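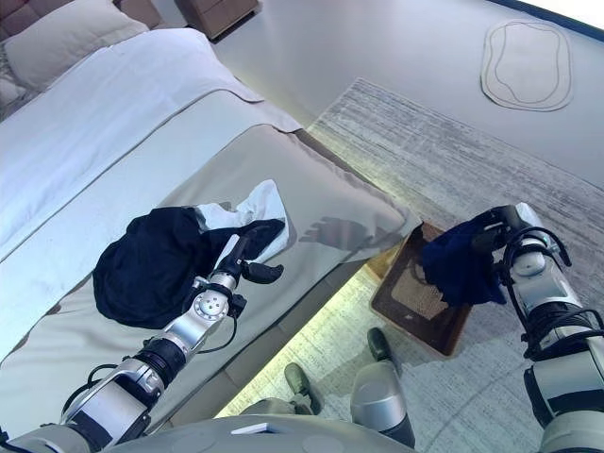
Oct 11, 2022
Progress report, Hurongate student robotics club
For the Pathak small grants program

Hi all! You asked for a page or so on how the fall is going, so I'll try to keep it to that (no promises). The short version is that the laundry project is alive, the students are hooked, and we've spent less than I feared.

Where the money went

Your grant was $2000. So far we've spent $482, mostly on cables, spare screws, a second charger and a stack of thrift store clothes. The kids picked the clothes themselves and argued over every shirt. Another $93 is set aside for a replacement connector on the left arm, which I haven't ordered yet. Everything else is sitting there for November, when I expect the costs to pick up.

What the students have been doing

We call the project Carar. The goal is simple to say and hard to do: get the clothes off the bed and into a basket on the floor. The students split into an arm group and a hand group early on, mostly by who wanted to sit with whom, and it's worked out fine.

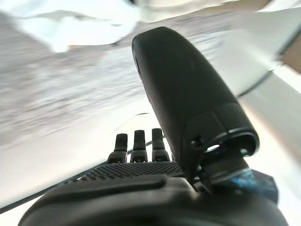
The hand group has had the steeper climb. They started the semester wanting to write code on day one, and I made them spend two full meetings learning the hardware first, which went over about as well as you'd guess. They've come around! One student got really into the pad at the base of the hand, the one covered in tiny raised bumps, and wrote a page and a half on grip and friction without being asked. It's going in our November binder. The group also keeps a log of every attempt now, with a line on what they changed, and that has cut down on a lot of "wait, what did we do last time?"

The arm group is further along with the plan. They wrote out the steps on paper, acted them out with their own arms (very funny to watch), and then turned that into code. Their big headache is reaching across the bed without one arm getting in the other's way. They've rewritten that part three times and I think the third one is a keeper.

We meet for 90 minutes and it's never enough. Setup and cleanup eat a good chunk of it, so I've asked the school for a longer slot. 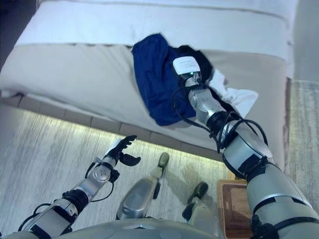
What's next

In November we're taking part in the Demum student showcase, so the next few meetings are all about getting ready for that. I'd like each group to be able to explain the other group's work, and right now they can't. We also need a poster. If anyone on your end has a wide printer we could borrow time on, please let me know!

I'll send the receipts separately.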